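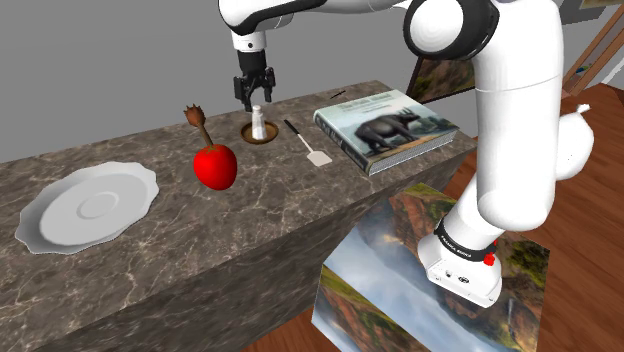 April, 7:40 a.m.

Budget day. The number I have to defend this afternoon is 3,325 for the first stage of the bench cell, excluding the arm. Sihan Pan wants the request on one page. Yesterday's version ran to three and still left out the shipping.

Spent the first hour in the simulator before opening the spreadsheet. Loaded the marble counter layout with the Franka and went through reach again. The items on the counter stand in for what the real bench will have to hold: a scalloped plate, an apple, a spatula, a pen, a hardcover book with a rhinoceros on the cover, the salt shaker in its small round dish. The shaker is still the item I plan around. It is small, it stands upright, and the dish puts a rim under it. If a finger is too wide for the dish, the purchase was wrong, and I would like to learn that before the invoice.

Current split:

Bench, top and leveling feet, from Dranville: 1,852.
Wrist camera, mount and cable: 577.
Everything else (fixed camera, lighting, fasteners, spare fingertips, freight): the remainder, which comes to 896.

The remainder is too thin. Freight alone has two quotes and they disagree on whether a lift gate is included. I wrote to Dranville to ask. If it is extra, the fixed camera moves to the second stage and we work from the wrist view until then.

10:15 a.m.

Call with Mingxuan Qiu on the countertop. Mingxuan would take the plain matte top from Horness, which is cheaper and ships sooner. My position is that we should buy the stone-patterned one. The veins and pale flecks in the simulated top are high contrast, and I want to know how the segmentation behaves against a busy background before we tell anyone the method carries over to a real kitchen. A matte gray surface would give better numbers in the first month and tell us less.

We agreed to price both. Horness can supply the matte top as a drop-in sheet, so it could go over the stone for calibration work and come off afterward. That adds a line to the budget, but a small one. Thickness needs checking, as it raises the work surface and every stored pose will be off by that much.

Grasp clearance next. Ran the approach to the shaker from overhead and looked through the wrist view. With the jaws open there is a wide gap with the shaker and dish between the fingers, and one finger overlaps the lower left of the dish. Overlap in the view says little about contact, so the distance has to be read from the model at the planned grasp height. Entered that as an open item. The cap is smooth and domed, the body is faceted. I would grip the body, on two opposing flats. That argues for flat fingertip pads with some give, and for a spare set in the first order.

Shen quotes pads in packs of 11, an odd number for something used in pairs. Asked whether they will split a pack. No reply yet. 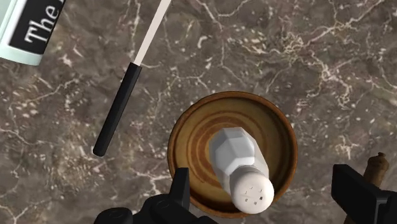
2:30 p.m.

Meeting over. Stage one approved at 3,325 with two conditions. First, the freight question gets settled in writing before the order goes out. Second, no gripper upgrade this year. I had put the Gunmont force-sensing fingers in as an option, and Sihan Pan struck the line without much discussion. The argument was that we haven't shown a task the stock gripper fails at. I can't fault it. I don't have such a task on paper.

To get one, I need a test plan that would be fair to both. Draft:

Pick the shaker out of the dish without moving the dish.
Pick the pen off the counter, lying flat.
Pick the spatula by its handle.
Move the book. I expect it to be too thick for a direct grasp and to need a push first, but that has to be measured on the model, spine and all.

All of it can be run in the simulator with no spending. Contact forces there are the part I trust least, so a pass means little and a fail is worth looking at. The pen will probably decide it.

Also raised: insurance on the bench during assembly, who signs for delivery, and whether the floor is level enough for the feet we picked. I took the floor. I will borrow the long level and measure at the four corners and the center.

6:05 p.m.

Dranville answered. Lift gate is extra. Fixed camera moves to stage two, as planned this morning, and the total stays put. Changed the spreadsheet and saved the old version under a separate tab, because Mingxuan will ask for it.

Still open: pad pack size from Shen, sheet thickness from Horness, finger distance at grasp height. Purchase order draft goes to Sihan Pan once the first two are in.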